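Floor inspection, tiled areas, Mindholm site
Checklist ref. 589, May round, with comments

1. Tiles level, no raised edges
Result: pass, with a note
The Tratex guidance sheet says to slide a ruler across each joint. I did it on 16 joints and the ruler caught on one, near the store door. Last round's sheet says "all flush". I doubt anyone got down on their knees to look.

2. Grout sound
Result: not accepted yet
Grout lines are brownish. The contractor, Konstantinidis, says this is the original colour. Possibly. Nobody has shown me the order or a leftover bag, so I am leaving the box blank.

3. Cracked or hollow tiles
Result: pass
Tapped by hand. One dull sound by the radiator, no crack. Look again next round.

4. Slip resistance
Result: fail
The Trandix cleaner is sold as "non-slip when dry". So is most of the world. I want a wet test result on paper before this gets a tick.

5. Walkways clear
Result: pass at 16:40
Clear when I walked it. The sheet asks whether they are "always clear", and I can't sign for that.

6. Wet floor signs available
Result: pass
Two in the cupboard, both behind the vacuum cleaner. Move them to the front.

7. Previous actions closed
Result: fail
Four marked "done", with no initials against any of them. Reopened.

Overall: usable, not signed off. Items 2, 4 and 7 to come back with evidence.

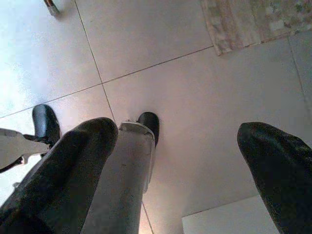 Can brownish grout on a pale tiled floor be passed if it feels firm?
Firmness only covers the condition of the joint. Leave the colour query open until the contractor produces the order for the original grout.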